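# Chapter 7: Keeping Food Through the Winter

When Martti Hakala was a boy, his grandmother sent him down to the cellar every evening before supper, and he hated it. The stairs were steep, the lamp smoked, and the potatoes at the bottom of the bin had long pale sprouts that he was quite sure would grab him by the wrist. He grew up to write a whole book about cellars (we will meet it again in Chapter 9), and on the very first page he thanks those potatoes for his career.

Most of us have never had to think the way his grandmother did. If we run out of onions, we go and buy onions! But for a very long stretch of human history, the food a family put away in September was more or less the food it would eat until spring, and a mistake made in the fall was a mistake you tasted in February. In the hill village of Tlapale, which you will read about in the second section, a household of seven might store 500 pounds of roots and squash, and the town of Pramton once kept a shared barn that held almost twice that for each family on its street.

How did they do it? People learned to work with cold, with dryness, with salt, with smoke and with darkness, and they often used several of these together. They also learned which foods can't be kept side by side. Apples give off a gas that hurries other produce along, so a careful cook stored them well away from the potatoes, even if she had never heard the word "ethylene" and would have laughed at you for using it.

We will start with the simplest question of all, and it's one you can ask in your own kitchen tonight: what is the food sitting in? A clay jar, a sack, a bed of damp sand and a clear box each treat what's inside a little differently, letting in more or less air, light and moisture.

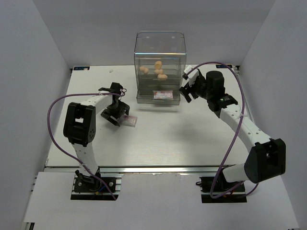
*Figure 7.1. A clear storage container. Its walls let in light, which turns potatoes green over time.*

Keep that question in mind as you read, and jot down two or three containers from home before you go on. You'll want your list for the activity on page 373.

**Words to know:** cellar, cure, ethylene, brine, sprout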